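Plernadine
홈 > 차량 안전용품 > 비상 신호등·삼각대

Skalia 차량용 LED 비상 신호등 (2개 1세트)

제조사: Arriaga
등급: 정상 판매
배송: 택배 (도서·산간 추가 운임)
최종 수정: 2025년 1월 9일

상품 소개

제조사에서 보내온 상세 페이지에는 ‘2차 사고를 원천 차단하는 신호등’이라고 적혀 있었습니다. 저희는 그 문구를 뺐습니다. 도로에서 멈춘 차를 뒤차가 들이받는 사고는 뒤차 운전자가 졸았거나 전화기를 보고 있었거나, 비 때문에 제동이 늦었거나, 이유가 제각각입니다. 불빛 하나로 그걸 다 막는다는 말은 믿기 어렵습니다. 앞을 보고 있는 운전자에게 조금 더 일찍 보이게 해 주는 물건, 저희가 이 제품에 대해 할 수 있는 말은 그 정도입니다.

그래도 판매 목록에 올린 것은 쓸 만한 구석이 있어서입니다. 스위치가 크고, 장갑을 낀 손으로도 눌립니다. 점멸 방식은 느린 점멸, 빠른 점멸, 계속 켜짐을 차례로 돌아가며, 끄려면 길게 눌러야 합니다. 트렁크에서 다른 짐에 눌려 저절로 켜지는 일이 적다는 뜻인데, 아주 없다고는 못 하겠습니다. 짐을 꽉 채우고 다니는 분은 케이스에 넣어 두세요.

제원

구성: 신호등 2개, 보관 케이스, 충전 케이블, 설명서
광원: LED 6개 (신호등 하나 기준)
색상: 적색
배터리: 3,000mAh 내장 충전식
시인 거리: 1,000m 이상 (제조사 표기)
부착 방식: 뒷면 자석, 접이식 받침
충전 단자: USB-C

표기된 시인 거리를 그대로 믿어도 되나요

저희도 제일 먼저 물어본 부분입니다. 제조사 답변은 ‘맑은 밤, 직선 구간, 주변 조명이 없는 조건’이었습니다. 그런 조건이라면 자전거 후미등도 꽤 멀리서 보입니다. 문제는 커브를 막 돌아 나온 자리나 터널 출구, 안개 낀 새벽 같은 곳인데 이런 조건의 자료는 받지 못했습니다. 요청은 지난 7월에 했고 답은 아직 없습니다. 자료가 오면 이 자리에 올리겠습니다.

빛이 멀리서 보이는 것과 그 빛이 ‘멈춘 차’로 읽히는 것은 별개의 일이기도 합니다. 밤길에 빨간 점이 깜빡이면 공사 구간인지, 자전거인지, 저 앞에서 천천히 가는 화물차인지 바로 구분이 안 됩니다. 삼각 모양 반사판이 촌스러워 보여도 여전히 쓰이는 데는 까닭이 있습니다. 이 제품은 둥근 모양이라 안전삼각대를 대신하지 못합니다. 삼각대를 빼고 이것만 싣고 다니겠다는 분께는 권하지 않습니다.
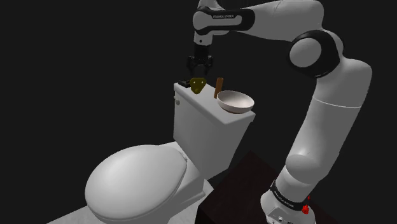 어느 구매자는 고속도로 갓길에서 차가 섰을 때 신호등을 트렁크 위에 붙여 놓고 가드레일 밖으로 나가 견인차를 기다렸는데, 뒤에 오던 차들이 차로를 일찍 바꾸기는 했지만 그게 신호등 덕인지 비상등 덕인지는 도무지 모르겠다고 적어 주셨습니다. 저희도 모릅니다. 좋은 후기를 골라 싣자면 더 시원한 이야기도 있었습니다만, 대개 ‘든든하다’, ‘선물하기 좋다’ 정도였고 실제로 길에서 켜 본 분의 글은 드뭅니다. 사고 현장에서 써 봤다는 후기가 올라오면 별점과 상관없이 위로 올리고 있습니다.

자석에 대하여

뒷면 자석은 센 편입니다. 평평한 철판에 붙이면 손으로 당겨도 쉽게 떨어지지 않습니다. 다만 요즘 차는 트렁크 문이 알루미늄이거나 플라스틱인 경우가 많고, 그런 차에는 전혀 붙지 않습니다. 상품 문의 가운데 가장 잦은 것이 ‘안 붙는다’인데 대부분 불량이 아니었습니다. 주문 전에 냉장고 자석이라도 하나 들고 나가서 본인 차 뒤쪽에 대 보시기 바랍니다. 붙을 자리가 없다면 받침을 펴서 바닥에 세우는 수밖에 없고, 그러면 높이가 낮아져 멀리서 보이는 정도도 떨어집니다. 대형차가 옆을 지나갈 때 바람에 넘어질 수도 있습니다.

도장면에 붙였다 뗄 때는 밀지 말고 들어 올려 주세요. 자석 둘레에 고무 테가 있지만 모래가 끼면 고무도 흠집을 냅니다.

배터리와 보관

제조사는 ‘한 번 충전으로 오래간다’고 합니다. 얼마나 오래인지 물으면 사용 환경에 따라 다르다고 합니다. 틀린 말은 아니겠지만 사는 사람한테는 쓸모없는 답입니다. 비상용품은 켜지 않고 트렁크에서 묵는 시간이 훨씬 길기 때문에, 저희가 궁금한 쪽은 점등 시간보다 방치했을 때 얼마나 남아 있느냐입니다. 이 수치 역시 제조사가 내놓은 것이 없습니다.

내장 배터리라서 건전지를 갈아 끼울 수 없다는 점도 생각해 보셔야 합니다. 막상 필요한 밤에 방전되어 있으면 그냥 빨간 플라스틱 덩어리입니다. 계절이 바뀔 때마다 꺼내서 한 번씩 켜 보고 충전해 두세요. 그럴 자신이 없는 분은 같은 카테고리의 Temon 건전지형이 낫습니다. 밝기는 떨어지고 스위치도 뻑뻑하지만 예비 건전지를 같이 넣어 둘 수 있습니다.

여름철 차 안은 몹시 뜨겁습니다. 설명서에는 고온을 피해 보관하라고만 되어 있는데, 차에 두고 쓰라고 만든 물건의 설명서치고는 무책임합니다. 대시보드나 뒷유리 밑은 피하고 트렁크 바닥 쪽에 두시길 권합니다.
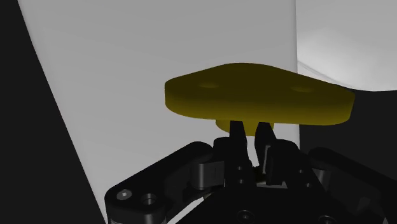 겨자색 판. 윗면에 얕은 원형 홈 두 개.

길에서 멈췄을 때

신호등 설치에 공을 들이다가 사람이 다치면 본말이 바뀐 것입니다. 광고 영상에는 운전자가 차로 위를 걸어가 신호등을 가지런히 놓는 장면이 나오는데, 저희는 그 영상을 이 페이지에 쓰지 않기로 했습니다. 차를 움직일 수 있으면 갓길이나 안전한 곳으로 빼고, 비상등을 켜고, 트렁크를 열어 두고, 탄 사람 모두 가드레일 밖으로 먼저 나갑니다. 신고도 밖에서 합니다. 신호등은 나가는 길에 손이 닿는 자리에 붙일 수 있으면 붙이고, 못 붙이면 그냥 두고 나가세요. 트렁크 깊숙이 묻혀 있어 한참 뒤져야 한다면 찾지 마십시오.

자주 받는 문의

비를 맞아도 되나요?
생활 방수라고 적혀 있습니다. 충전 단자의 고무 마개를 꼭 닫은 상태에서 그렇다는 말이고, 이 마개가 그리 튼튼해 보이지는 않습니다. 물이 고인 바닥에는 세우지 마세요.

주행 중에 켜고 다녀도 되나요?
안 됩니다. 멈춘 차를 알리는 용도입니다. 달리는 차 뒤에 붉은 점멸등을 붙이면 뒤차가 헷갈리고, 단속 대상이 될 수도 있습니다.

하나만 살 수는 없나요?
낱개 판매는 하지 않습니다. 제조사가 세트로만 공급합니다. 두 개를 같은 자리에 나란히 붙이는 분이 많은데, 높이를 달리해서 붙이는 편이 알아보기 쉽다는 것이 저희 생각입니다. 시험해 본 결과가 아니라 의견입니다.

보험료 할인이 되나요?
그런 안내를 한 판매처가 있다고 들었습니다. 저희는 근거를 찾지 못했습니다. 가입하신 보험사에 직접 확인하세요.

‘경찰 사용 제품’이라는 글을 봤습니다.
제조사에 납품 내역을 요청했으나 받지 못했습니다. 그래서 저희 페이지에는 그 말이 없습니다.

반품과 교환

받은 물건이 켜지지 않으면 먼저 충전을 해 보시고, 그래도 켜지지 않으면 교환해 드립니다. 운임은 저희가 냅니다. 본인 차에 자석이 붙지 않는다는 이유의 반품도 받지만 이 경우 왕복 운임은 구매자 부담입니다. 자석에 대한 안내를 페이지 중간에 길게 적어 둔 것은 이 때문이기도 합니다. 충전 케이블만 잃어버리셨다면 집에 있는 USB-C 케이블을 쓰시면 되니 따로 사지 마세요.

후기 적립금: 1,000원 (별점에 관계없이 동일)

함께 보는 상품
Temon 건전지형 비상 신호등
접이식 안전삼각대
반사 조끼
트렁크 정리함

상품 문의 | 후기 쓰기 | 목록으로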